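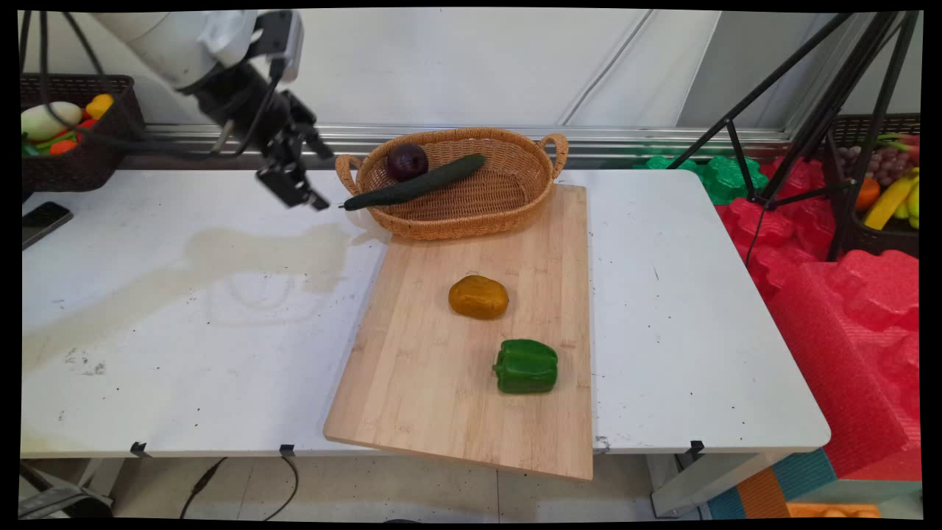
## Pinza nueva, verduras viejas conocidas

¡Semana de comparativas en el banco de manipulación! Por fin hemos podido sentarnos con la Nisum de dos dedos y enfrentarla a la Appiah que llevábamos usando desde el invierno, y la verdad es que hacía tiempo que no nos lo pasábamos tan bien con una cesta de mimbre y un pepino.

El planteamiento lo preparó Wanpen Phuthong y es sencillo de contar: coger una pieza de la tabla de bambú, llevarla a la cesta y soltarla dentro, o hacer el camino inverso. Patata, pimiento, cebolla, pepino, ciruela. Mismo brazo, mismo controlador (seguimos con el Lastonum, versión de agosto) y la misma persona a los mandos en cada tanda, para que no se nos colara la mano de uno u otro en los resultados. Hicimos 600 agarres por pinza, repartidos en varios días, con la fuerza de cierre limitada a 8 newtons en las dos.

Lo primero que se nota es el cierre. La Appiah tiene un final de recorrido un poco brusco, y con la patata eso da igual, pero con el pimiento nos obligaba a bajar la velocidad en cada toma. La Nisum llega al contacto con mucha más suavidad y el operador lo agradece - Agnese Luik, que hizo casi todas las tandas largas, dice que dejó de mirar la gráfica de corriente a media mañana del primer día. En números: con el pimiento, la Nisum falló 2 veces en toda la serie. Con la Appiah dejamos de celebrar los aciertos bastante antes.

Donde la cosa se iguala es en las piezas redondas y pequeñas. La ciruela rueda si el primer dedo toca antes que el segundo, y ahí ninguna de las dos pinzas hace milagros. Wanpen probó a entrar con la muñeca ligeramente girada, apoyando la pieza contra el borde de la cesta, y mejoró bastante con ambas. Nos quedamos con el truco para la próxima ronda.

El pepino merece párrafo propio. Es largo, pesa más de un lado que del otro y, si se coge por un extremo, hace palanca sobre los dedos. Esperábamos que fuera el punto débil de la Nisum, por tener los dedos más estrechos, y aguantó estupendamente incluso con agarres muy poco ortodoxos. Lo que sí cambia es la vista: con una pieza tan larga entre los dedos, la cámara de muñeca pierde una buena parte del fondo de la cesta, y conviene apoyarse en la cámara fija para decidir dónde soltar.
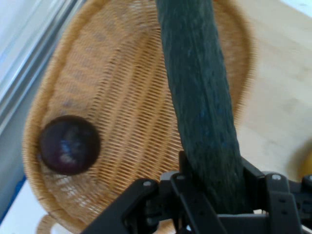

## Cámara de muñeca: lo que hemos aprendido

Aprovechamos las mismas tandas para revisar la cámara Dustard. Nos gusta muchísimo lo cerca que se ve el contacto - los dedos de la pinza salen bastante definidos incluso cuando el resto se emborrona con el movimiento. Ese desenfoque es justo lo que queremos reducir ahora. Con la exposición automática, cualquier giro rápido de muñeca deja el borde de la cesta hecho una mancha, y el mimbre, con tanta trama fina, no ayuda nada.

Agnese ha empezado a probar con exposición fija y un poco más de luz lateral. Las primeras pruebas pintan bien, aunque todavía hay que vigilar los brillos en las pieles oscuras (la ciruela, sobre todo, devuelve un reflejo que despista al detector).

Otras notas sueltas, por si alguien va a montar algo parecido:

- Si cambiáis de pinza, repetid la calibración mano-ojo. Nosotros nos la saltamos una tarde y perdimos la tarde.
- Los cables, con holgura suficiente para el giro completo de muñeca. La Nisum saca el conector por el lado contrario que la Appiah.
- El Lastonum guarda el límite de fuerza por perfil, así que conviene un perfil para cada pinza.

En septiembre repetiremos la comparativa con fruta (uvas incluidas, ¡a ver quién se atreve!) y con la exposición ya ajustada. La idea es llegar a 2000 agarres entre las dos pinzas y publicar la tabla completa en el siguiente boletín. Si queréis proponer alguna pieza complicada, escribid a Wanpen antes de que cierre la lista.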